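We use cookies to remember your settings. Accept | Manage

Print this page | E-mail to a friend

Before you pay for a small gripper to tidy the dressing table

Kojo Akpalu asked me to compare two grippers for small household jobs, the Cladano and the Valtov. I said yes, and I still don't think most homes need either. The sales pages show them lifting a single block off a bare desk. Try them on make-up.

Start by doing the job by hand and watching your own fingers. Lipsticks are narrow, they roll, and a clear organiser is hard enough for a person to see on a white table, never mind a cheap camera.
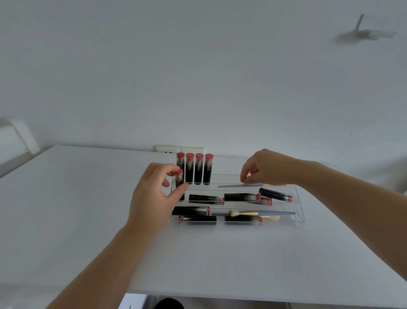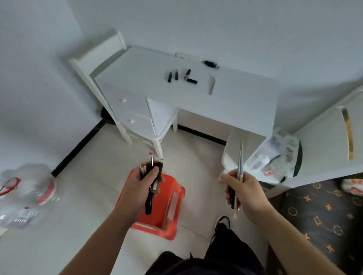
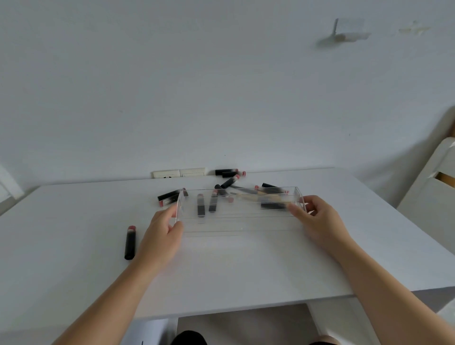

My test was dull: 100 lifts each, one lipstick at a time, lying down to standing up. The Valtov dropped 13. The Cladano dropped 43, mostly because its pads are too hard, and a strip of rubber glove stretched over them helped a bit.

A few tips if you're going ahead anyway:

Put a dark cloth under clear plastic. The Ofori camera lost the tray edges without one.

Turn the grip force down before you go near anything with a cap off. Pink wax is horrible to get out of a finger joint.

Brushes go by the handle. Neither gripper managed two at once, whatever the box says.

Skip the Balloter controller for now. Blažena Jelínek swears by hers, but mine threw error 3271 every time I asked both arms to move together, and the help line told me to restart it — twice.

I'd borrow one for a weekend first.

Contact us | Copyright | Back to top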